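Make an old laptop bearable for another few years

I have a Hendricks laptop that I bought used, and by last March it had gotten so slow I was making tea while it started up. My brother-in-law Declan told me to throw it out and get a new one. I priced a few, closed the browser tab and went looking for a screwdriver instead. These are the things I did, in the order I'd do them again.

Back up first. I know, I know. Copy your photos and documents to an external drive and then open a few of them from that drive to be sure they're really there. I skipped that second part once with an old desktop and lost a whole summer of pictures!

Look at what starts up with the machine. Mine was launching a printer helper for a printer I gave away, two chat programs and something called Dusix Assistant that I still can't explain. Turn off whatever you don't recognize, restart, and see if you miss it. You can always switch it back on.

Check how full the drive is. Mine holds 824 GB by the computer's own count and I had filled 776 of them, mostly with phone videos saved in three different folders (same videos, three times). I moved the keepers to the external drive and deleted the rest. That took an entire evening but it cost me nothing.

Then clean the fan. Shut down, unplug, take the battery out if yours comes out, and give yourself a clear table with decent light. I lay the screws out in the same pattern as the holes they came from - the long ones always seem to belong at the back. Use short puffs of canned air and hold the fan blades still with a toothpick so they don't spin like mad. 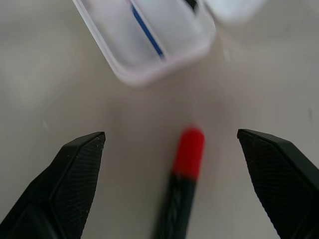
A plain, pale tabletop with two black gripper fingers spread open.

Don't use the vacuum cleaner, please. It can build up static, and it will also happily swallow a screw. A soft, dry paintbrush is fine for the vents, and mine is a cheap one from the hardware store that I keep in the drawer just for this.

While the bottom is off, look up whether your model takes more memory. Some have it soldered down and then you're stuck, but mine had an empty slot just sitting there. I bought a used stick for less than the price of a pizza dinner, pushed it in at an angle until it clicked and folded it flat. Touch something metal before you handle it.

If your old drive is the spinning kind, swapping it for a solid state one makes the biggest difference of anything on this page. My friend Bernadette did hers before I did mine and wouldn't stop texting me about it. Write down your passwords before you start, including the Wi-Fi one!

Last thing, keep the laptop off the bed and the couch when it's working hard. I use an old wooden cutting board under mine and the fan stays much quieter. Next on my list is the sticky space bar, and I'll post how that goes.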